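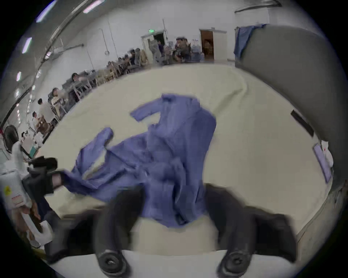 House rules for folding shirts with grippers

I've been asked three times since January to write down how we do shirts at our table, so I'm finally doing it (Friday afternoon, cup of tea, no excuses left). Most of it is plain laundry sense with a few extra rules for when the hands doing the work are mechanical ones. If you run a folding bench of any sort, pinch whatever's useful.

Start with the table, and put some padding on it. A bare hard top lets the fingertips skate, and you end up chasing a cuff all over the place. A padded cover in a pale colour is my favourite, because a navy or violet work shirt shows up beautifully against it. White business shirts are another story! We keep a darker cloth in the cupboard for those.

Find the collar first. A work shirt that's been dropped in a heap can look hopeless, but once you know where the collar is you can work out both sleeves from there. Sebastian Bogdan taught me to draw each sleeve out sideways before touching the body, and I've never gone back. Grip at the cuff, where the fabric is doubled, and pull along the line of the sleeve. Don't grab a single layer in the middle unless you enjoy puckers.

Go slowly while anything is clamped. Our limit is 120 millimetres a second with one end of a garment held, and it feels painfully slow for the first hour or so. You get used to it. A seam going pop is a horrible little sound, and it's your shirt budget.

Now the people bit, which Caoimhe Fitzgerald is very firm about (and she's right):

Agree on who calls the move. One voice only, and the word is "clear".

Forearms stay out from between the fingers and the clamp. If you need to straighten a sleeve end by hand, say so and wait for the answer.

Roll your own sleeves up, and tuck in lanyards and hoodie cords.

Leave warning stickers where they are and wipe them over now and then. If one's gone grubby or started peeling, replace it the same day.

Keep rulers, cards and other bits at the edge of the table, well away from the cloth. I once folded a tape measure into a smock and didn't find it for a week.

Rubber pads want looking after too. We wipe ours with a barely damp cloth every 360 folds and check the little centre screw while we're there, finger-tight plus a nudge. Lint builds up faster than you'd think, especially off fleecy stuff, and a linty pad drops things. A set lasts us up to 444 hours. Write the fitting date on masking tape and stick it inside the lid of the spares box.

Last thing is the count. After seven failed goes at the same shirt, stop, shake it out by hand and lay it down fresh. Same goes for buttons: do up the top one and the middle one before you start, and the front won't gape when you turn it over. I'll write up trousers next, once we've settled the argument about pleats.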